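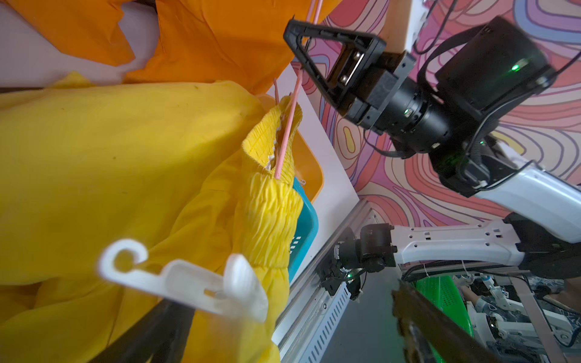

Yellow garment, pink rod through the waistband, teal basket behind.

January, late afternoon
Darcy Poirier, Fostcombe workshop
Print this entry | E-mail this entry

Laundry corner again! I keep coming back to the yellow one because of that gathered waistband - it bunches into tight little ripples and you lose track of which layer is the front (I did, twice, when I tried it by hand at lunch). The bit of white showing along the inner edge is handy, so I'm using it as my marker for the inside.

Orange piece is up above it, badly crumpled. I'd like to try that one next with the white clips, which Sandhu thinks grip better on thin fabric. I'm not convinced yet, but we have 20 of them, so why not.

Baskets: please leave the teal one where it is, I like the holes in the side for hooking things on. Put new hangers on shelf 2, and write the batch number (3626) on the bag, not on the hangers themselves - it rubs off on everything.

Still to do: ask whether the Flunus order includes smaller waist sizes.

Recent entries
Jirkis drying rack, second try
Folding towels in under 10 moves
Where the socks go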